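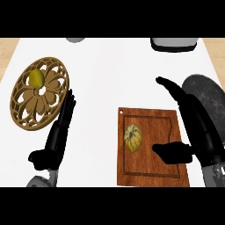
## About Donholm School of Hospitality

Donholm School of Hospitality prepares students for work in hotels, restaurants and catering. The School was founded by the Mernari Trust, which continues to own the building and appoints the board of governors. Teaching is in English, and all courses are open to applicants over the age of 18.

The School enrolls 100 students each year. The full diploma lasts 2 years and includes a paid placement of 12 weeks with a partner hotel. Shorter certificates in table service, kitchen practice and front desk work are offered in the evening for people already employed in the trade.

### Our Campus

Classes are held at the Cárdenas Building, where the School has its training kitchens, library and student office. The Clandodmont Dining Room, on the ground floor, serves lunch to the public during term. Meals are prepared and served by second-year students under the direction of the teaching staff. Reservations are required.

### Admissions

Applications for the diploma close in November. Applicants must submit school records, one letter of reference and a short written statement. Interviews are held on campus or by telephone. A limited number of grants is available from the Mernari Trust, and requests should be included with the application.

The School maintains agreements with 29 employers in the region. A current list may be obtained from the student office.

Page last revised February 2, 2022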